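Kastberg is back, and the second season starts strong

If you gave up on Kastberg somewhere in the middle of season one, I get it. Those harbor episodes were slow! But the first two hours of the new season are the most fun I've had with this show since the pilot, and I'd happily talk you into giving it another go. (Mild spoilers for the opener from here on.)

We pick up six months after the fire at Varport. Jin is living above a closed bakery under her mother's name, fixing radios for cash and trying very hard to look like somebody who never stole a ship. That lasts maybe ten minutes. A message comes in on a channel that should be dead, and it's Avix, or at least it's his voice. The way the episode holds on her face while she decides whether to answer is wonderful — no music, just the hiss of the speaker.

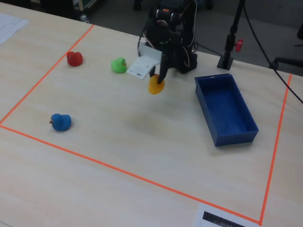 A yellow duck in the gripper, with more ducks on the table.

Episode two is the one I've already watched twice. Nearly all of it takes place inside the old customs house, where Jin has to get past 352 locked drawers to find one name on one card. On paper that sounds like homework, and on screen I was gripping the couch. It also brings back the ferry pilot, who had all of three lines last year and gets a proper story now, with a brother on the wrong side of the blockade and a debt she won't talk about. 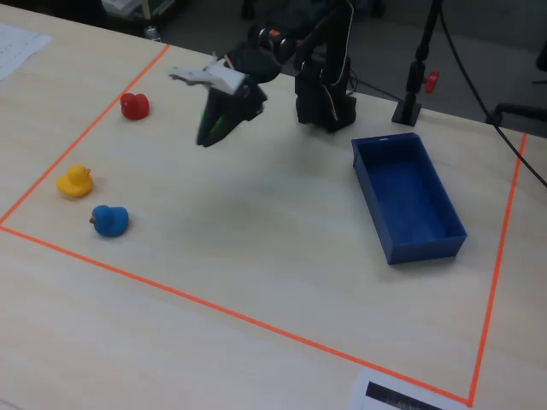 Fahad Khattak

What's still bugging me is the date on that card. It reads 2000, which would put Avix at Varport a full 20 years before he told Jin he'd ever set foot there. Either he lied to her in the very first episode or the man on the radio is somebody else, and I can make a case for both. Go back and look at the scene on the pier, where he knows which stairs are rotten before they reach them. I missed it completely the first time!

There are a few bumps. The governor still talks like he's reading off a plaque, and the subplot with the missing dog could have waited a week. But the dialogue is quicker, the city feels lived in, and Jin finally gets to be funny again. Episode three picks up right at the customs house door, and I'll have my notes on it in the next newsletter. If you have a theory about the card, hit reply and send it over.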